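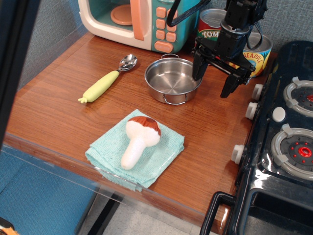
DOKIS

American sportswear house. Founded by Leandro Bravo, designer. Women's separates, coats, later knitwear and a small line of gloves. Label woven in black on cream until the move, then cream on black.

Principal lines: Dokis (main collection); Dokis Stusex (lower priced separates); Kaditard (outerwear, licensed). Fragrance planned, never sold.

Company address: Prendergast Building, 610 Prendergast Street, second floor. Showroom same address, rear entrance.

Publications

By BRAVO: "Notes on a Sleeve," privately printed pamphlet, n.d. "The Short Coat," in the house newsletter, June issue.

On DOKIS: Showroom catalog, Prendergast Building, 2 vols., n.d. Press clippings, bound, incomplete. Volume two lacks its index.

* * *

Leandro Bravo came to clothes through the workroom and not the sketchpad. Trained as a cutter. Worked for a uniform maker first, hotel jackets mostly, bellhops and desk clerks, and the habit of those jackets never left him: high armhole, narrow shoulder, a pocket you can really put a hand in. He opened Dokis with one pattern table and 4 machines in a rented floor above a button wholesaler. The buttons on the early coats are from downstairs. Collectors look for them. Horn type, four holes, slightly dished.

The first collection was five coats and nothing to wear under them. Buyers complained. One store took the lot anyway and sold them with its own skirts, and for a season or so the name was better known to shop staff than to customers. Skirts and trousers followed. Blouses took longer because Bravo disliked collars and kept taking them off the samples.

What people mean by a Dokis coat is fairly fixed. Hem above the knee. Sleeve cut in two peices with the back seam pushed forward so it shows from the side. No shoulder pad, or a very thin one of felt. Lining in a color that has nothing to do with the outside: mustard under gray, brick under navy. Wool melton for winter, a dry cotton twill for spring. Fastening off center. The off-center closing has been credited to other houses and the question is probably not worth settling, several firms had it at the same time.

Dresses are the weak part of the archive. Few survive, and the ones that do are uneven. A shirtdress in striped cotton is good. The evening things look like someone else's work and may well be, as the workroom took on outside cutters in busy months and kept no proper list of who did what.

Stusex. Started as a way to use up ends of cloth. Shorter runs, simpler insides, unlined jackets with bound seams, elastic at the back waist. Priced to sell to younger women and did. By its second year it was outselling the main line and paying for it. Reviewers who had been polite about Dokis were warmer about Stusex, which annoyed Bravo, who had left most of it to the pattern room. The wrap skirt in denim was the one everybody copied. The original has a single inside tie at the left and a flat hook, copies usually have two ties and no hook. Later labels say "Stusex by Dokis," earlier ones only "Stusex." A few pieces carry both labels, one sewn over the other. These are genuine, the old labels were being used up.

Kaditard was a licence. Raincoats and car coats, made under contract at an outside factory from Dokis patterns, at least at the start. Quality is good for the first seasons and drops after. The patterns were regraded by the factory and the armhole got lower, easy to spot if you have one of each. The zippers also changed. Bravo tried to end the arrangement early, could not, and waited it out. Some Kaditard coats were still being made after the license had run out and it is not clear under whose authority. They are generally left out of lists of the house's work.

Move to the Prendergast Building: more room, bigger showroom, freight elevator. Also more rent. Knitwear dates from here. Fine gauge, mostly cardigans without buttons, sleeves set in like a jacket's. The gloves were a sideline, unlined leather, three colors, sold at the showroom desk only. Pairs turn up now and then, often unworn.

Shows were small. Bravo did not care for runway presentations and used house models walking through the showroom while buyers sat at the cutting tables. No music for years, then a record player. Programs were typed and gave fabric and style number only. Style numbers are a mess. The same number may refer to a coat in one season and a skirt in the next, so dating by number alone is not advised. Use the label and the lining.

Influence is hard to pin down. The house was never large, and its advertising was thin. Designers who passed through the workroom took the sleeve with them, and it shows up in a good deal of mid-priced outerwear afterwards, usualy with the seam moved back to where a factory would want it. The mixed linings had a longer life. Stusex shapes went straight into catalog clothing and lost their name on the way.

Collections: Holdings are scattered. The firm kept its own archive of coats, patterns on card, and a run of lining swatches pinned in ledgers. Pattern cards for the first five coats are complete except the undersleeve for style 2. Dresses and evening wear not catalogued. Kaditard samples stored separately.

See also: Sportswear; Coat, car; Licensing; Sleeve, two-piece; Uniform trade.

Entry revised 30/03/2023. Spelling of "Stusex" follows the woven label. Earlier editions had "Stussex" in error.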